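Coston parcel fee back on the table

22/03/2022

Coston is once again talking about a fee on home deliveries, and once again the numbers are hard to pin down.

The plan, first floated in January, would add 20 cents to every parcel dropped at a door inside the town limits. Supporters say the money would go toward fixing streets worn down by vans, starting with the eight blocks around Mikell Avenue. A town handout puts the likely take at $500 a day. How anyone got to that figure is not explained. The handout gives no parcel count and no source. 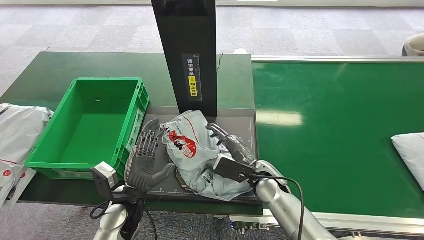
Ritent, the delivery firm that handles much of the town's mail-order trade, says it would pass the charge straight on to customers. So the people paying to fix the roads would be the same people who already pay for them through property tax.

The town also claims that 80 percent of residents back the idea. That comes from an online form that asked whether they would like "better, safer streets." The fee was mentioned on the second page.

Shop owners on Gachanja Street, who were supposed to gain the most, sound unconvinced. Several already ship orders themselves and would be charged like everyone else.

A vote was due last month and was put off. No new date has been set.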